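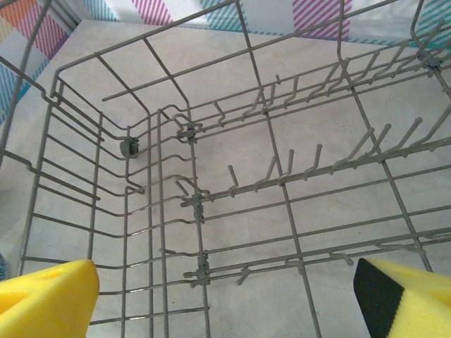 Budgeting for a second cell

The equipment request for the next financial year is due in June, so I have been going back through what the first cell cost us and where the money went. The second one goes to Ramholm, and I would like it to arrive with fewer surprises.

The task stays the same: two arms, a dish rack, and crockery to be put into it. The arms are the easy part of the budget. They come as a pair from Imov with a fixed price and a known lead time. Everything bolted to or hanging off them is where the first estimate went wrong.

Fingers are the clearest case. I had put them down as a one-off purchase and they are a consumable. Foam is cheap and kind to glazed plates, but it marks and tears on wire tines. The new sheet has 15 pairs for the year, plus the cutting time. Cables get their own line as well, with three spare sets, as the run past the elbow flexes on every cycle.

The frame and rail came from Ukgate. I would buy the same aluminium profile again – the base plates can be shifted along it without drilling anything – and pay for delivery in cut lengths this time. Patterned cloth for the walls is a small sum, but it was missing from the first sheet altogether. 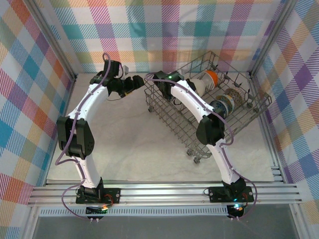 What is on the sheet now

Frame, rail and fixings: £500. Fingers, cables, cloth and replacement crockery together: another £500. The arms are on a separate capital line and need their own form.

I have left out a second rack. The one we have is an ordinary kitchen item and can be replaced the same day from a shop. Spare servos are still open. Iyamu quoted for a box of them, but the price depends on quantity and I want the failure log from the first cell before I commit to a number.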